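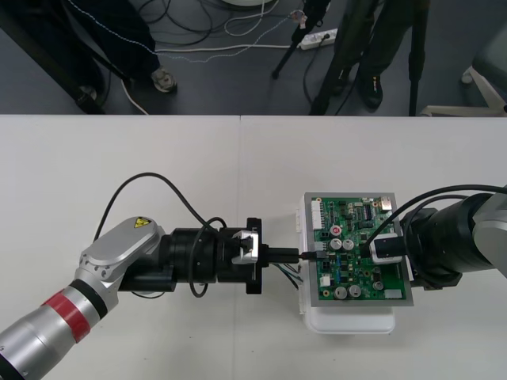

二月那期我在结尾随口说了一句"下回聊聊插头"，说完自己就忘了，结果收到的来信里有一大半都在催这个。好吧好吧，这期就聊插头！准确点说，是聊电路板上那些大大小小的接插件，还有跟在它们后面的那一把细线。焊接、选料、画板子都有一堆人写，插拔这件事好像从来轮不到，大家默认谁都会。我以前也这么想，直到有一年把一块好好的控制板插头硬按歪了，针脚躺倒一排，我拿镊子扶了一个晚上，扶起来一根断一根。

先说明一下，下面写的都是低压小板子的经验，带市电的东西请按正规的来，别拿我这篇当依据。

## 先把桌子收拾出来

我现在干活都用白色桌面。以前用的是一张深色的旧书桌，有味道是有味道，可是掉一颗小螺丝就得趴下来找十分钟。黑色的线放在白桌上一眼就看得见，绿色的板子也跳得出来，连剪下来的线皮都躲不掉。Vindine的人换桌子的时候我去蹭了一块板材回来，自己装了腿，稍微有点晃，垫了两层纸板就老实了。

板子下面一定要有东西托着。直接把板子平放在桌上插插头，背面的焊点会顶着桌面，你一使劲，力全压在那几个焊点上，时间久了要出毛病的（出了毛病还特别难查，时好时坏，气死人）。找一块平整的金属板或者塑料座子垫在下面，四角固定住，板子不跑，手也稳。我见过有人用两本书夹着，也行，就是书容易歪。如果底下垫的是金属，记得用铜柱或者塑料柱把板子架高一点，焊点别碰着它。

桌上其他东西能挪就挪。杯子尤其要挪，我不想细说我是怎么学会这一条的。

## 认一认板子上的"地标"

拿到一块陌生的板子，我喜欢先给自己找几个地标。最好认的是电解电容，银色的小圆筒，立在那里像粮仓一样，个头又高，从哪个角度看都躲不开。找到它们，上下左右就有数了。然后找芯片，黑的，方方正正，旁边通常有个小圆点或者缺口标着第一脚。再就是接口：白色的排针座多半靠着板边，一排针朝上，等着插头过来。

为什么要费这个劲？线束一多，你会把板子转来转去，转上几回就分不清哪边是哪边了。有了地标，心里就能说"大电容旁边那个座子"，比"左边那个"靠谱得多。Lau跟我一起干活的时候就总说"左边那个"，他坐我对面，他的左边是我的右边，我们为这个吵过不止一回。

还有一点，高的元件会挡手。插头要插的座子如果挨着电容，手指伸进去的角度就很别扭，一不小心指关节就把电容顶歪了。碰到这种位置我会先空着手比划一下，看看从哪个方向进去最顺，再去拿插头。听着有点傻，但真的省事。

## 看方向，看方向，看方向

大多数小插头都有防呆，一边有凸起，一边有凹槽，反了就进不去。问题在于"进不去"和"有点紧"手感上差得不多，特别是新插头，塑料还很涩。我的规矩是：第一下没进去就停，拿出来看一眼，再试。第二下还不进去，把插头放桌上，喝口水去（杯子在另一张桌子上！）。

没有防呆的杜邦头就更要小心。我会在一号线的那一侧用油漆笔点一下，板子上的丝印旁边也点一下，两个点对上就不会错。点要点小一点，不然过几年看着像长了麻子。

对准的时候，眼睛尽量跟板面齐平，弯下腰从侧面看。从上往下看永远觉得是正的，从侧面一看，翘着呢。先让整排针都轻轻进到孔里，再平着压下去，两头一起用力。只按一头的话，另外那头会翘起来，针就是这么弯的。
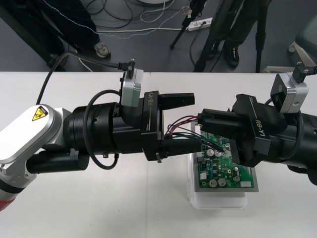

**文｜Iker Gallardo　　《Clastside通讯》工作台栏目　　2021年5月8日**

## 那一把细线

说完插头说线。彩色的细线束我又爱又恨，爱的是颜色好认，恨的是它们有自己的脾气，你往左理，它偏往右弹。插头已经对准了，后面那一把线一拽，又歪了。所以我现在都先理线再插，线理顺了，插头自己就愿意朝着该去的方向。

怎么理呢？我的笨办法是用手指从插头根部开始，往外慢慢捋，捋到大概一掌长的地方松开，让它自己躺着。躺下来的弯度就是它喜欢的弯度，顺着它来，别跟它较劲。确实要转弯的地方，用一截魔术贴松松地扎一下，弯给得大一点，看上去有点浪费也没关系。扎带我以前用得很凶，咔咔咔一路勒过去，觉得整齐，后来发现每次要改一根线都得全剪开，还剪破过线皮，就不怎么用了。临时的用魔术贴，定下来了再上扎带，剪口朝下，别留那个会划手的小尖尖。

线长也值得说两句。太短了肯定不行，绷着的线早晚会把插头拔出来。太长了也烦，堆在板子旁边像一碗面。我一般先拿一根绳子沿着要走的路线摆一遍，量好了，再多留一点点，够插头拔出来翻个面就行。Clestent的线束套装是按固定长度裁好的，我买过一次，短的那几根正合适，长的那几根现在还在抽屉里，谁要可以来信，我寄给你。

颜色的约定各家不一样，黑色多半是地，红色多半是电源，蓝的绿的黄的就看当时手边有什么了。这个真不能靠猜！我自己做的线束会在笔记本上记一行，哪个颜色接哪一脚，字丑一点不要紧，三个月以后你会感谢那一行丑字的。

## 捏哪里

拔插头的时候捏塑料壳，不要拽线，这个人人都知道，人人都拽过。小插头的壳子窄，手指粗的人根本捏不住，我就属于这种。我的办法是用一把平嘴钳，嘴上套一层热缩管，夹住壳子的两侧轻轻往上提，左右稍微晃一点点。晃的幅度要小，小到旁边的人看不出你在晃。

插的时候也是捏壳子，另一只手扶着板子的边。扶边，别扶在元件上。很多人（包括以前的我）习惯把大拇指按在芯片上借力，手感是挺好，可是芯片不喜欢，静电也不喜欢你这样。腕带戴上，线夹好，或者至少先摸一下接地的金属。

带锁扣的插头，先把锁扣压下去再拔，压到底。锁扣断了以后插头其实还能用，就是会慢慢松，松到某一天设备莫名其妙罢工，你查程序查电源查了一圈，最后用手一碰插头，又好了。我家楼道的门禁面板就这么折腾过我。

## 插完以后

插完我会做几件小事，顺序随意：从侧面看一眼插头和座子之间有没有缝；轻轻往外带一下，看它松不松；再看看旁边的插头有没有被顺手碰歪。最后这个最容易漏，手伸进去又伸出来，袖口一挂，隔壁的就松了。现在我干活都把袖子卷到胳膊肘，冬天有点冷，忍着。

然后才上电。上电前量一下电源和地之间有没有短路，万用表蜂鸣档，滴一声就别上了，回去找。找短路可以从刚插的那个插头开始找，一个一个拔，拔到不响为止。我最久的一次拔了13个插头，最后发现是一小段剪下来的线头躺在板子底下。所以你看，白桌子还是有用的，就是我那天还没换。

## 来信摘几条

有位读者问旧板子上的插座氧化发黑还能不能用。轻的可以，用电子清洁剂喷一点，插拔几次，等它完全干透。重的就换座子吧，吸锡带慢慢来，别贪快，焊盘掉了比座子坏了麻烦多了。

还有人问我的笔记本是什么牌子的。普通方格本，文具店最便宜的那种，封面上沾了松香，粘手。

再有一位说他按我上次写的方法做了一块练习板，专门用来练插拔，座子都是从废板上拆下来的。这个主意我很喜欢，打算也做一块，把手边凑得出来的座子型号都焊上去，放在门口，谁来串门先插两下再进屋。Lau说那以后没人来了。

下一期想写压线钳，我手里有两把，一把贵的一把便宜的，便宜的那把我用得更多，原因得慢慢讲。你要是有压坏的端子，拍照寄过来，越惨越好，来信写"工作台栏目收"就行。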